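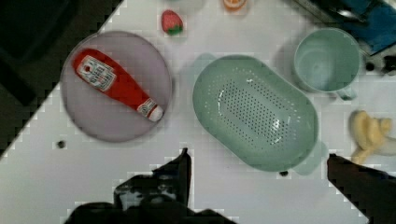 4. Sorting the play-kitchen set

Course 862, Early Childhood Materials, Hustville. Handout for the September practical.

4.1 Terms. A plate has a rim and no openings. A colander has a perforated basin; the mint-green one is oval. A cup has one handle and an open mouth.

4.2 Food items. Record the strawberry, orange slice and banana under "produce". The ketchup bottle, on the lavender plate, goes under "condiments".

4.3 Task. Sort by use, then by color. Time allowed: 10 minutes per sort. Enter both results on the Kuser sheet.

Reading: Chowdhury reader, p. 30.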